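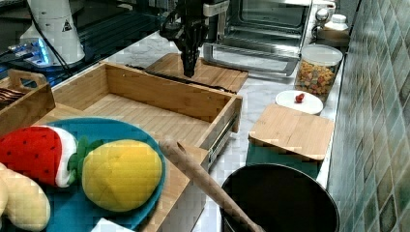

January, kitchen bench, Catville

Run 111 through run 113 this morning, all on the fetch-and-plate routine. Oven door open for all three. Reswood wants the arm to take over tray prep in their staff kitchens, and the question from Oris is still what the kitchen people do with the time.

Didier Tessier spent the early part of the day at the Reswood site and brought back notes. Prep staff there set out 600 trays a shift. They don't mind losing the reaching. They do mind having to lay everything out the way the arm likes it. Two of them said it felt like working as the robot's helper. Sani put that in the report word for word.

Changes for us:
- Arm has to cope with a counter as people leave it, towel and all.
- Stop control within reach of the person plating.
- Pace set by staff from the panel, no fixed cycle time. 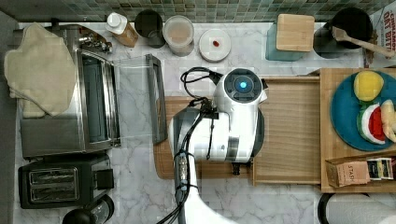
Arm over the cutting board, oven door open, plate of food on the tray at right.

Clearance to the door is my main worry. A cook would shut it without thinking. I'd like the arm to wait and flag it, then let the person decide. Didier wants it to close the door itself. Left open until Sani has talked to the shift leads again.

Still to do: retrain on the slatted box, retape the cable.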